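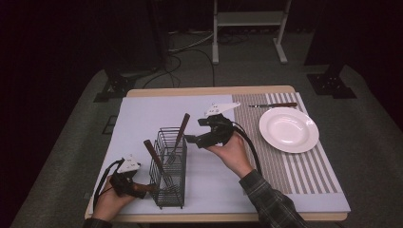
Two of the walkers caught out above Cullau last winter told the team that the hardest part was the waiting. They could see torches on the track below them well before anyone reached the ledge, and by then they had stopped feeling the cold, which they took for a good sign.

It was a bad sign, and the team at Pirkora hears it often. Most of its call-outs are for ankles and wrong turnings. The ones that go badly tend to start the same way, with a late finish, a wet jacket and a phone at five per cent.

Pirkora covers the ground between the Surkia road and the reservoir. The highest point is only 700 metres, and that may be part of the trouble. People who would pack properly for a bigger hill come up here in trainers after lunch. In December the light on the north side has gone by half past three.

A call comes in through the police and goes out to members by text. Whoever is free drives to the base, a former bus garage, and signs for a radio. A first party of 3 goes ahead on foot with a casualty bag, a group shelter and hot drinks. The stretcher follows in two halves, carried on the back and bolted together at the casualty.

Carrying is slow. On the Cullau path, 400 metres of loaded stretcher over wet rock can take an hour, with people changing sides every few minutes. A helicopter is asked for when the injury calls for one, but low cloud often rules it out.

The team trains every Wednesday evening in all weathers. New members spend a year on probation, and much of that goes on rope work, first aid and learning the ground in the dark. A good number drop out in the first winter.

The advice to walkers has hardly changed. Carry a head torch even on a short day. Take a spare layer and keep it dry. If you are stuck, stay put once you have called, and keep the phone for the team. Calls to friends drain the battery and block the line when the controller is trying to ring back.

The two from Cullau were off the hill before midnight. One has been back up since, by the lower path.

Last updated: Wednesday

Shares: 400
Comments: 5

Related
Surkia road: where to park when the top lay-by is full
Choosing a head torch for winter
What happens when you dial for mountain rescue
Reservoir path reopens after landslip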